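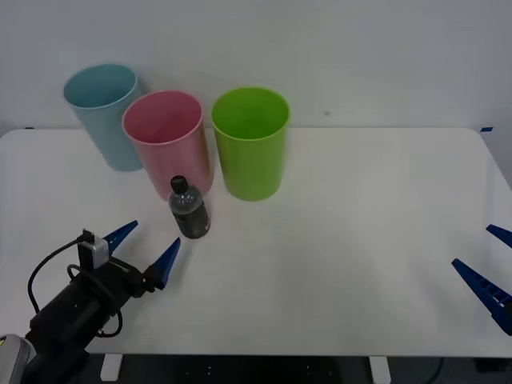 Notebook > Side bench > Cups and bottles

May 13, 2021
Elin Cadwaladr

Went through the drinking cup question again, as the corridor has started calling them "the lab cups" and people are putting things in them. For the record: blue, pink and green are for the pouring and stacking trials on the white table. They are not for tea. They were bought as picnic cups, they look like picnic cups, and I accept that this is most of the problem.

Capacity. Filled each to the brim from the measuring jug, on the scales, tared dry. The packet says 350 ml, which seems to be a figure somebody liked the sound of. Blue, pink and green together came to 1,064 g of water, so the packet is a shade mean, and I have apologised to it. Did not write down the separate weights before tipping out pink. Will repeat.

Height. All 120 mm by the steel rule. Sethi gets 122 with the plastic one. We have agreed to stop using the plastic one, or at least I have.

Stacking. The taper is slight, so they nest deep and then sulk. Blue into green is fine. Green into pink needs a twist to get out, and on the sixth go the whole lot came up together and went on the floor. No cracks. Left them standing apart along the wall side of the table afterwards, which wastes space but saves language. If anyone wants to try a strip of paper between them, go ahead and put the result in here, not on a sticky note on the door.

Small dark bottle. Still no agreement on what to do with it. The label is no help unless you pick it up and hold it under a lamp, and even then it mostly tells you about Miritz's taste in typefaces. Weighed it with the cap on: 133 g. It is the only thing in the set with a lid, so it gets used for every "put the little thing next to the big thing" layout, and I would like a second one before this one goes for a walk. Bello says there is a box of them in the Willham store. Bello also said that in October.

Table. Wiped down with plain water only. The spray from the cupboard leaves a film, and cups slide on it in a way that makes everyone's numbers look brilliant until the next morning. Please don't.

To do:
- weigh the cups one at a time, and write it down this time
- order 6 more, same three colours, if the shop still has the lime green
- ask Willham about the bottles, in writing
- buy some mugs for the kitchen, ugly ones

Sethi wants a fourth colour. Told him to fill in the form. There isn't a form yet, so that goes on the list too.

2 comments | 0 shares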